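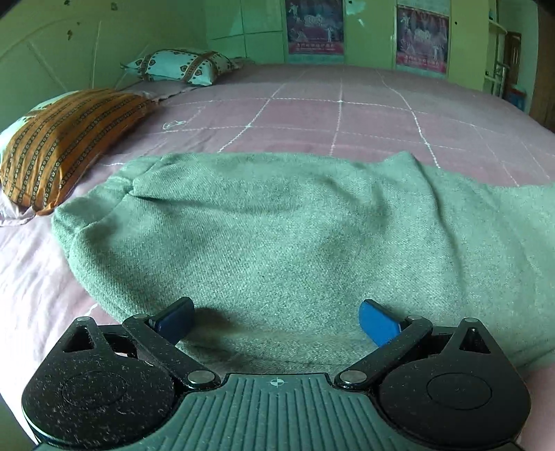 Blanket collection, Brostthorpe

We are collecting spare bedding again through February. Woollen blankets are needed most, single or double, and a bit of wear is fine. Please wash them first and fold them -- no bags, as the store room gets damp.

Last winter we passed on 80 blankets and roughly 100 sheets and pillowcases. Pillows can only be taken if they are new.

Drop off at the Tomaszewski shop, side door, between 10am and 4pm. Larger loads can go straight to the Ernik unit, but ring before you set out. Duvets should wait until the spring collection.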